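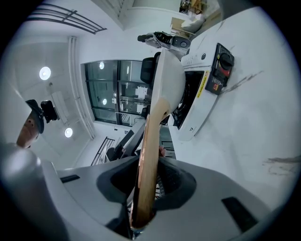 Wer in der Kantine der Druckerei Masson anruft und nach der Küchenchefin fragt, wird gebeten, es nach zwei noch einmal zu versuchen. Vorher redet sie mit niemandem, der nicht essen will. Seit 9 Jahren kocht sie dort, 200 Portionen am Tag, und der Linseneintopf am Dienstag ist bis heute umstritten.

»Die Leute wollen Abwechslung«, sagt sie und rührt in ihrem Kaffee. »Dann bekommen sie Abwechslung und wollen Schnitzel.« Einmal hat sie Rote-Bete-Gulasch angeboten. Verkauft wurden zwei Teller, einen davon hat sie selbst bezahlt.

Gelernt hat sie in einem Hotel in Atska, wo man sie das erste halbe Jahr nur Zwiebeln schneiden ließ. Geweint habe sie trotzdem aus anderen Gründen. »Der Chef hielt Salz für eine Charakterschwäche.«
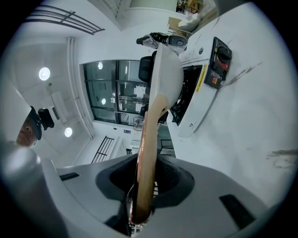

Weiße Pfanne, Stiel in Holzoptik.

Zu Hause kocht sie kaum. Nudeln mit Butter, manchmal ein Ei. Ihr Mann habe bei der Hochzeit wohl andere Vorstellungen gehabt, aber der könne ja in die Kantine kommen, Gäste zahlen 50 Cent Aufschlag.

Ob sie je an ein eigenes Lokal gedacht habe? »Natürlich. Jeden Oktober, wenn die Abrechnung kommt. Dann lese ich, was in der Innenstadt die Miete kostet, und setze die Linsen auf.«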